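로봇 없이 로봇을 가르친다는 것

2022-06-28

로봇 학습 논문을 읽다 보면 결과 영상보다 부록의 데이터 수집 항목을 먼저 펼치게 된다. 시연을 몇 개 모았는지, 누가 모았는지, 어디서 모았는지. 요즘 내가 가장 설레며 읽는 부분이 바로 여기다. 손에 쥐는 그리퍼로 사람이 직접 작업을 하고, 그 기록으로 로봇 팔의 정책을 학습시키는 방식이 이제 꽤 쓸 만한 결과를 내기 시작했기 때문이다.

원격 조종으로 데이터를 모아 본 사람은 안다. 리더 암을 잡고 팔로어 암을 움직이면 팔이 반 박자 늦게 따라오고, 힘은 거의 느껴지지 않고, 조금만 욕심을 내면 비상 정지가 걸린다. 나도 대학원 시절 컵 하나를 선반에 올리는 시연을 모으느라 오후를 통째로 날린 적이 많다. 그렇게 모은 시연은 대개 느리고 조심스러웠고, 학습된 정책도 똑같이 느리고 조심스러웠다. 로봇은 우리가 보여 준 망설임까지 성실하게 배웠다.

손에 쥐는 그리퍼는 이 병목을 다른 쪽에서 푼다. 로봇 팔은 수집 단계에서 빠지고, 손끝의 집게와 거기 달린 카메라만 남는다. 사람은 자기 팔로 움직인다. 어깨와 팔꿈치를 어떻게 굽힐지 고민할 필요가 없고, 물건이 미끄러지면 반사적으로 다시 잡는다. 이 반사적인 수정이 데이터에 그대로 들어온다는 점이 나는 정말 좋다. 실수에서 회복하는 장면은 원격 조종으로는 일부러 연출해야 겨우 얻던 것이다.

Wurkia 연구팀의 Stamatia Sarantis가 공개한 공구 걸기 실험이 좋은 예다. 탁자 위의 작은 플라스틱 공구를 집어 타공판에 거는 과제인데, 말로 하면 시시하고 해 보면 까다롭다. 공구마다 무게중심이 다르고, 손잡이가 얇아서 조금만 비스듬히 잡아도 끝이 돌아간다. 구멍은 다 똑같이 생겨서 시각적으로 위치를 헷갈리기도 딱 좋다. 팀은 시연 2,000개를 모았고, 그중 896개를 학습에 썼다. 나머지는 카메라 궤적 복원이 불안정하거나 두 손의 시간 정렬이 어긋나서 버렸다고 한다.

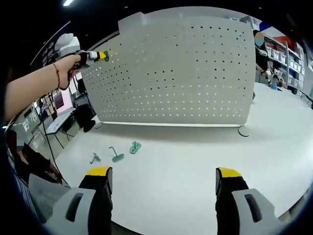
타공판 앞에서 진행 중인 시연 수집. 손에 쥔 그리퍼의 집게가 작은 녹색 물체를 물고 있다.

절반 넘게 버렸다는 숫자를 보고 실망하는 독자도 있을 것이다. 나는 반대로 읽었다. 버릴 수 있다는 것은 그만큼 싸게 모았다는 뜻이다. 로봇 팔 한 대에 매달려 모은 시연이라면 아까워서 애매한 것까지 학습에 밀어 넣었을 테고, 우리 분야는 오랫동안 그렇게 해 왔다. 거르는 기준을 논문에 공개한 것도 반갑다. 특히 궤적 복원에 실패한 시연을 원인별로 나눠 놓은 표는 한참을 들여다봤다. 하얀 탁자처럼 무늬가 적은 면이 화면을 크게 차지할 때 추정이 흔들린다는 분석은 당장 우리 실험실 탁자부터 돌아보게 만들었다.

결과도 흥미롭다. 학습된 정책은 로봇 팔에서 평가를 183번 거쳤는데, 내 눈길을 끈 것은 성공률보다 실패의 모양이었다. 첫 시도에서 구멍을 빗나간 뒤 살짝 물러났다가 각도를 바꿔 다시 들어가는 동작이 여러 번 나온다. 따로 규칙을 짜 넣은 적이 없는 동작이다. 시연자들이 늘 그렇게 했으니 배운 것이고, 영상을 보면 망설이는 박자까지 사람을 닮았다. 이 대목은 세 번 돌려 봤다!

물론 걱정되는 부분이 있다. 사람 손목은 로봇 손목보다 훨씬 자유롭다. 시연자가 아무 생각 없이 한 동작이 로봇에게는 관절 한계 바깥일 수 있고, 그런 시연을 수집 현장에서 알아채기는 어렵다. Hiltley 쪽에서는 수집 직후에 도달 가능성을 계산해서 안 되는 시연을 바로 표시하는 방법을 쓴다는데, 나는 이런 도구가 기본 사양이 되어야 한다고 본다. 사람의 속도도 문제다. 익숙해진 시연자는 놀랄 만큼 빨라지고, 로봇 팔의 제어기는 그 속도를 따라가지 못한다. 시간축을 늘려서 재생하면 된다는 주장은 정적인 과제에서나 통한다. 던지거나 쏟는 과제로 넘어가면 이야기가 달라진다.

힘 정보도 아쉽다. 공구를 구멍에 끼우는 마지막 몇 밀리미터는 눈보다 손끝의 일인데, 이번 실험에는 집게의 벌림 정도와 영상만 들어갔다. Saxena 데이터셋처럼 접촉 신호를 함께 기록한 자료와 섞어 학습하면 어떻게 될지 몹시 궁금하다. 형식이 서로 달라서 당장은 변환 작업부터 해야겠지만, 누군가 이미 시작했기를 바란다.

그래도 이 방법에서 내가 가장 크게 기대하는 것은 장소다. 지금까지 조작 데이터의 대부분은 로봇이 나사로 고정된 탁자 앞에서 나왔다. 배경도 같고 조명도 같고 탁자 높이도 같다. 손에 드는 도구는 가방에 넣어 옮길 수 있으니 부엌이든 공방이든 학교 창고든 갈 수 있고, 장소를 옮겨 가며 모은 적은 양의 데이터가 한곳에서 모은 많은 양보다 나을 때가 있다. Bivton에서 했던 작은 비교 실험에서 우리도 그런 경향을 봤다. 수집 장소를 2곳으로 늘렸을 뿐인데, 처음 보는 탁자에서 헤매는 일이 눈에 띄게 줄었다. 표본이 작아서 논문으로 내지는 못했고, 10월에 조건을 제대로 맞춰 다시 해 볼 생각이다.

혹시 비슷한 수집을 준비하는 연구실이 있다면 시연자를 연구원으로만 채우지 말라고 권하고 싶다. 우리는 그리퍼의 약점을 알고 있어서 저도 모르게 잘 잡히는 방향으로만 잡는다. 처음 잡아 보는 사람은 엉뚱한 각도로 집고, 떨어뜨리고, 반대 손으로 받치기도 한다. 우리 쪽 데이터에서도 제일 요긴했던 시연 몇 개는 옆 연구실에서 구경 왔다가 붙잡힌 신입생의 것이었다.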